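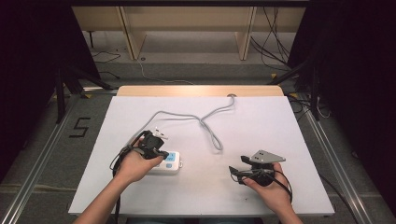 Pullora Dealer Showroom Program
Progress report to Thiele, second quarter
2026-06-29

1. Status

The Brorkthorpe dealership is open for new and used vehicle sales. The Irnusside dealership is open for used vehicles only. New vehicle sales at Irnusside depend on the signed franchise addendum, which we returned with two changes to the clause on demonstrator mileage. We have not received a reply.

Spending is within the approved budget for both sites. The request to move funds from signage to lot resurfacing at Brorkthorpe was used in part. The balance stays in the signage line.

2. Inventory

Combined stock at the end of the quarter was 418 vehicles, new and used. The mix is still too heavy in mid-size sedans, most of them lease returns taken in during spring. Compact crossovers sell faster than we can replace them at auction, and the Brorkthorpe lot went several weekends without one in the lower trim levels.

Pricing is now set from a single sheet for both locations. Before this quarter each site marked its own vehicles, and the same model year and trim could carry different prices on the two lots. Windshield stickers at Irnusside have been reprinted. The website feed still shows old prices on vehicles transferred between sites - the vendor has the fault logged and has given no repair date.

3. Service department

The third service bay at Brorkthorpe passed inspection and is in use. The alignment rack is installed but not calibrated, so alignment work continues to go to an outside shop at our cost. This reduces the margin on tire sales and should be read together with the parts and labor figures in Attachment B.

Pre-delivery inspection now follows a 100-point checklist at both sites. Technicians sign the sheet, and a copy stays in the glove box with the owner's manual. Used vehicles that fail on brakes or tires are repaired before listing. Those that fail on frame or flood damage go to wholesale.

4. Financing and trade-ins

Applications are submitted through the lender portal at both sites. Paper applications ended in May, except for commercial buyers. Title processing for out-of-state trade-ins remains slow, and 3 vehicles are on hold at Irnusside for this reason. They are included in the stock figure in section 2 but can't be sold.

5. Planned work, July

Calibrate the alignment rack and bring alignment work in house.
Reduce sedan stock through the dealer auction.
Complete the night lighting on the rear lot at Irnusside.
Close the pricing feed fault or begin a search for another vendor.

6. Decision requested

We ask Thiele to confirm whether the demonstrator fleet may be charged to the program or must be carried by the dealership - the current agreement can be read either way. Demonstrator costs are held in a suspense account until we have an answer.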